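Foro de ayuda Plotwood › Automatización › Enseñar tareas por demostración

Demostraciones a dos manos: el modelo abre la caja pero no mete las bolsitas
sevport_taller
2022-07-25

Estoy grabando demostraciones con dos pinzas de mano para una tarea de guardar sobres y bolsas pequeñas en cajas de cartón. Llevo 940 episodios. La parte de sujetar la caja sale bien, la de coger la bolsa falla casi siempre. ¿Grabo más o cambio algo?

brestetti30
Graba más. Con 940 no llegas a nada, yo pasé de 2.004 y entonces mejoró.

warraich_lab
Antes de grabar más, revisa cómo coges la bolsa. El plástico transparente se ve mal y, si cada vez entras desde un lado distinto, el modelo no saca nada en claro. A mí me funcionó esto:

Una pinza sujeta el borde de la caja y no se mueve hasta el final. La otra llega abierta, con las almohadillas a los dos lados de la bolsa, y se para un momento antes de cerrar — medio segundo basta. 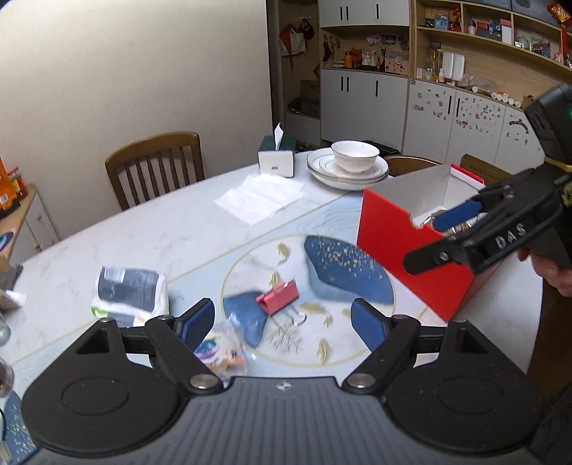 Cierra despacio y levanta en vertical. Si la bolsa se escurre, borra el episodio entero, no lo arregles sobre la marcha. Deja las demás cosas en la mesa, pero cámbialas de sitio cada 30 episodios.

Con teleoperación me pasaba lo mismo, así que no creo que sea cosa de las pinzas. Repite unos 30 episodios así y entrena solo con esos para comparar.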